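Search stories Search for: Type and press Enter

The Acting Premier of Plovness

I was the one who had to carry the box. It was an ordinary archive box with 1,298 signatures in it, all asking the Premier of Plovness to step down on account of nobody having laid eyes on him for 108 days, and I'd been picked because I own a decent raincoat and live near the tram.

The government's line hadn't changed since spring. He was resting. He was in good humour. He'd eaten a pear. Every couple of weeks his office on Giraldo Street put out another bulletin, and my neighbours would stand in the stairwell and argue over the pear – was it a whole pear, who cut it up for him, that sort of thing.

The woman at the front counter weighed my box (she did, on a kitchen scale!) and told me petitions over 5 kilos went to the Druvitz annexe. So off I went to Druvitz, two trams and a hill, and the bloke there said he'd only take it if the Stomum Party countersigned. I asked him which side Stomum was on these days. He had a good long think about it.

"Depends who's asking, mate," he said.

I sat down on the steps and ate my sandwich. I'd voted for the Premier, you know. Twice. I had his fridge magnet. I didn't want him gone so much as I wanted someone to open a curtain up there and have him wave.

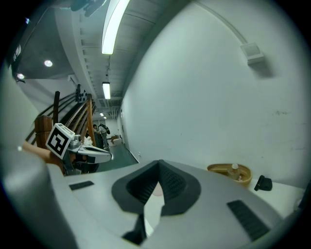
2. The Window

By January there were 100 of us outside the residence most evenings, with thermoses and folding chairs, and I'd stopped bringing the box because it was murder on my back. We sang a bit. A kid sold hot chestnuts and did very well out of us.

Then one night the upstairs light came on and the curtain moved, and a hand came out – just the hand, a grey cuff, nothing past the wrist. It stayed there a moment. Half the crowd cheered and the other half booed, and the fellow beside me yelled that it was the wrong hand, the Premier was a leftie.

I waved back. I'd have felt rude not to.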